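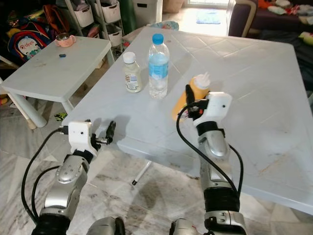

Nadhirah Tjoa asked that bottles be checked where they stand, before anyone puts them away, and that the table be gone over in the same round. Her note is kept at the top of the list for November.

Grunden break room, Tuesday round
Checked by: Imtiaz Gamage
Items on list: 16

TABLE

1. Top free of cracks – OK.
2. Top clean. Faint smudges and scuff marks near the front edge. Wipe the smudges and leave the scuffs, they are only cosmetic. The lines in the tile pattern hold dirt, so use the soft brush.
3. Legs stand level on the floor – OK, no rocking when pressed at the corners.
4. Cables kept off the walkway – see Hidayah's comment.

BOTTLES

5. Each bottle has a cap or nozzle fitted. Small clear bottle, white screw cap. Water bottle, blue cap. Orange-yellow squeeze bottle, white nozzle cap. All three OK.
6. Contents match label. Small bottle holds a pale, milky liquid. Label to be read in full and entered on the contents sheet. OPEN.
7. Drinking water kept apart from everything else. Not met. Move the water bottle to the shelf by the door.
8. Squeeze bottle nozzle wiped and not clogged – to be checked.

ROOM

9. Floor dry – to be checked.
10. Spill kit sealed – OK, stored in cabinet 2.
11. Eyewash bottle in date – OK.
12. Exit clear – OK.

Items 13 to 16 cover the storeroom and are on the next sheet.

COMMENTS

Hidayah Manurung: Cable clips are on order from Hartono. Tape until then.

Imtiaz Gamage: Item 6 stays open until the sheet is signed. Recheck Tuesday before lunch.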